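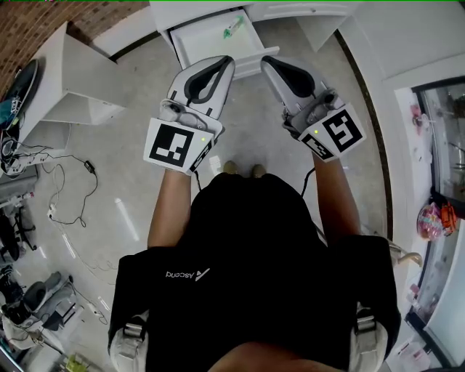
Salt Dough Without the Tears: What I've Learned From Baking It Every Winter

My kitchen table has had salt dough on it every February since my oldest was small, and I still get emails asking why somebody's handprint puffed up like a pita. So I finally sat down and wrote out everything I do, including the bits I used to get wrong. Get a coffee, this runs long!

The dough I use

Two cups of plain all-purpose flour, one cup of fine table salt, and three quarters of a cup of lukewarm water. That's the whole thing. I've tried the versions with oil, with cornstarch, with a spoonful of wallpaper paste (my aunt swore by it), and I keep coming back to the plain one. Oil makes it lovely to handle but the paint slides off later. Cornstarch gives you a whiter dough that cracks if you so much as look at it.

Don't use self-rising flour. I know it says "flour" on the bag and it's the only one left in the cupboard, but you'll get little cushions where your stars should be.

Fine salt matters more than you'd think. Coarse salt stays gritty and leaves pinholes on the surface, and if any small person has a scratch on their finger you will hear about it. If coarse is all I have, I run it through the blender for a few seconds first, with the lid held down tight and the window open.

Mixing and kneading

Stir the dry stuff together first, then add the water in three goes. You may not need all of it. Flour is moody – on a damp day I'll have a good splash left over in the cup, and in the middle of winter with the heating on I sometimes need an extra spoonful.

Then knead for longer than you want to. I do ten minutes by the oven clock, and I hand it round if there are kids about, everybody gets a turn at punching it. What you're after is a dough that feels like an earlobe. Mine always looks hopeless at four minutes, all shaggy and cracked at the sides, and I used to give in and add water at that point. Leave it alone and keep going, it does come together.

When it's smooth, wrap it up and let it sit for half an hour. My friend Yasmine Hajji skips this and her dough always springs back when she rolls it, and then she gets cross with the rolling pin.

Rolling it out

Roll it on baking parchment. If you roll on the counter and then try to lift a cut-out snowflake onto a tray, you'll have an oval snowflake. Roll on the paper, cut on the paper, pull away the scraps, and slide the whole sheet onto the tray.

For an even thickness I put a wooden ruler down on each side of the dough and let the rolling pin ride along on top of them. Two matching paint stirrers work just as well. A quarter of an inch is right for ornaments and gift tags. Go a little thicker for handprints, or the fingers poke right through.

Smooth the edges with a wet fingertip after cutting. Don't skip this one, because a rough edge bakes into a sharp little ridge and then you're out there with sandpaper at ten at night. (Ask me how I know.)

Make the hanging hole now! Use a drinking straw and twist it as you push. Put it farther in from the edge than looks nice. A hole too close to the edge will snap the first time the ornament gets dropped, and it will get dropped.

Textures that work

You don't need to buy stamps. Things from around my house that leave a good print:

A paper doily, rolled in gently and peeled off
The bottom of a cut-glass tumbler
A fern or a sage leaf, vein side down
The sole of a doll's shoe
An old crochet place mat
Uncooked pasta wheels

Leaves are my favorite. Press them with the rolling pin in one firm pass, and don't go back over it or you get a ghost print next to the real one. Lift the leaf out with a pin by the stem end.

I do own one proper textured roller, a Celtton, which my sister gave me, and it does a very pretty basket weave. It's a pain to clean, though. Let the dough dry in the grooves and then brush it out with an old toothbrush. If you put it under the tap first, you've made glue.

Coloring the dough

You can color it before you bake it or paint it after. Coloring it in the bowl is less mess with toddlers. I use gel food color because the liquid kind makes the dough sticky, and I knead it in wearing a pair of thin gloves. The color fades a bit in the oven, so go one shade bolder than you want.

Cocoa powder makes a great gingerbread brown and smells wonderful, but please warn people it isn't food. Paprika gives you a brick orange. Turmeric is a terrific yellow and it will also be a terrific yellow on your countertop, your cuffs and the dog, so think about that one first.

Baking

Low and slow. I bake at 200 degrees Fahrenheit, and for ordinary ornaments that takes three hours, turning them over halfway. Thick handprints take longer, sometimes most of an afternoon. My mother used to do hers at 300 and they browned and bubbled, and she'd say it was rustic. If you're short of time and you're tempted to turn the dial up, make fewer and leave the dial where it is.

Puffing comes from air trapped in the dough or from too much heat. If I spot a bubble in the first half hour, I prick it from the back with a needle and lay a second tray on top for a while. That usually flattens it.

To tell if a piece is done, take it out, let it cool and tap it with a fingernail. A dull thud means it's damp inside. You want a little click, like tapping a cookie that's been in the jar too long. Then leave everything on a cooling rack overnight before you even think about paint.

Air drying works too, if you don't want the oven on. Turn the pieces every day and give them the best part of a week. I find they curl more this way, so I put a book on them once they're firm on the outside.

Painting and sealing

Acrylics, always. Poster paint flakes, and watery paint softens the surface and brings the salt up in a white bloom. I do one coat of plain white first under any bright color. It's dull work but red on bare salt dough comes out looking like brick.

Small details like eyes and names go on with a paint pen. I like the Nuker ones for the fine tip, but test yours on the back of a piece first because some of them bleed when the varnish goes over.

Now sealing. Salt dough pulls damp out of the air and an unsealed piece will go soft by spring. Two thin coats of clear varnish on the front, two on the back, and don't forget inside the hole (a cotton swab does it). White school glue won't do the job for long, it goes tacky in a steamy kitchen. I use a matte varnish because the shiny kind makes mine look wet.

Fixing the breaks

A clean snap before baking: wet both sides, press together, smooth over with a bit of dough let down with water until it's like toothpaste.

A clean snap after baking: wood glue, and a rubber band round it overnight. Fill the crack with the same toothpaste mix, let it dry, touch up the paint.

If it's broken into crumbs, I'm sorry, make another one. I have a margarine tub full of reindeer legs that I keep thinking I'll find a use for.

Making a big batch

One year I said yes to gift tags for the whole of the Skeldale winter fair, and I ended up with 56 of them on every flat surface I own. So, a few things from that. Make the dough in single batches, one after another, because a triple batch is murder on the wrists. Keep the dough you aren't using under a damp dish towel. Bake two trays at a time and swap the shelves when you flip. And string them last, all in one sitting, with the thread already cut to length. I cut mine by winding it round a cereal box and snipping once through the whole lot.

Leftover dough keeps in the fridge for a few days in a tight tub. It gets wet and slumpy, so knead in a little flour before you use it.

Storing them

Wrap each one in tissue and put them in a cardboard box with a lid, somewhere dry. The attic and the garage are both bad ideas, mine came out of the garage with fuzz on. I save those little packets of silica gel from shoe boxes and drop a couple in each box.

Keep them well away from pets, too. All that salt is really dangerous for dogs, baked or unbaked, and it smells like a snack to them. I hang mine on the top half of the tree and keep the bowl at the back of the counter while we're working.

A few questions I get a lot

Can you microwave it? You can, in very short bursts, and I've had it work for thin tags. I've also had a star catch and smoke, so I stick to the oven.

Can you use gluten-free flour? Rice flour sort of works if you add a spoonful of cornstarch and roll it thick. It's crumbly and doesn't take a fine print.

How do you get a baby's handprint? Wait until they're asleep or busy with a bottle, flatten the fingers one at a time, and have a spare circle of dough ready to go. Wipe their hand straight after, before it goes in their mouth. My neighbor Mrs. Krajčí held my youngest while I pressed, and it still took us 4 tries and most of a packet of wipes.

Why has mine gone brown underneath? Your tray's too dark or too near the bottom. Move it up a shelf and double the parchment.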